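Stillwood House Newsletter
From the shared kitchens
Oct 8, 2024

Corners, and what to do with them
by Diệp Tô

When I moved into Stillwood I had one box of dishes and a very firm belief that I would never need more than that. Those of you who have been up to my place for soup know how that went. There are my mother's bowls, and the bowls I bought because they looked like my mother's bowls, and the little plates that came with a tea set whose teapot broke in the second week. All of it has to live somewhere, and our kitchens, as we have all said to each other in the elevator at one time or another, were laid out by a person who ate standing up.

So this month I want to talk about corners. I started thinking about them back in June, when the second-floor kitchen had its counters cleared for the new sealant and we all carried our things out to the hallway tables. I had the strangest feeling when it came time to carry everything back in. The counter looked so big! And within a day it looked exactly as it always had, with the kettle and the cutting boards and the jar of chopsticks all crowded up to the front, and behind them, in the corner, a patch of perfectly good space holding one bag clip and a lemon that had seen better days.

A corner is hard to use flat. You put something back there and then you put something in front of it, and that's the last you see of the first thing until you move out. What helped me was going up. A small rack with two levels, shaped to sit snug against both walls, takes up hardly more room than a dinner plate would and gives you two places to put things, with nothing tall in front to block your reach. Mrs. Bạch on the fourth floor had been telling me this for over 2 years, and I would like to say in print that she was right - she has asked me to.

I went back and forth on what to buy. The Plilteck one was handsome but had square shelves, so it stuck out at the front and I caught my sleeve on it every time I reached for the salt. I gave that one to my niece, who keeps plants on it and is very happy. If you are shopping, look for a front edge that curves, and look for shelves made of rods or wire so that water can get through and air can get underneath. Steel has held up better for me than the coated kind, which started to flake where the bowls rubbed.

As for what goes where, I am sure every household will settle this differently (and at some volume). I like bowls on the bottom, turned upside down, and small flat things up top where you can grab them with wet hands. An upside-down bowl stays clean inside, it doesn't collect the dust that comes in from the street side, and you get to look at the pattern on the outside, which is half the reason for having a nice bowl in the first place.

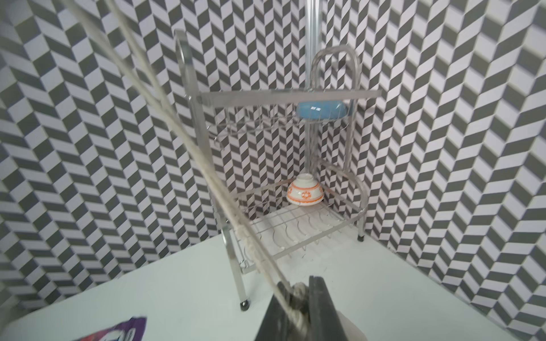
How often should a steel rack be washed? Once every 2 weeks is plenty for most kitchens, with warm water and a little dish soap, and a proper dry with a towel afterward so the water doesn't leave spots.

If you do get spots, white vinegar on a soft cloth will take them off. Please don't use the green scrubbing pads from under the sink, even the worn-out ones. I did this once with great energy and the scratches are still there to greet me every morning. For the feet of the rack, lift the whole thing every so often and wipe beneath it, especially on a light-colored counter, where a ring can settle in if it sits damp too long.

And while you have the rack out of the way, do the walls! Tile in a corner gets the steam and the splashes and none of the attention. An old toothbrush and some baking soda will do wonders on the grout, and a patterned wall hides so much that you may be surprised at the color of your rinse water.

Two small notes before I let you get back to your day. Clodix, the hardware shop by the bus stop, has said they will set aside a few corner racks for Stillwood residents if we let them know how many we'd like, so please put your name on the sheet by the mailboxes. And the swap shelf in the laundry room is open again for dishes, pans and small kitchen things in decent shape. Wash them first, wrap anything breakable, and no single lids, please. We have a drawer of those already, and none of them fit anything I own.

Soup at my place as usual. Bring your own bowl if you are fond of it, or use one of mine.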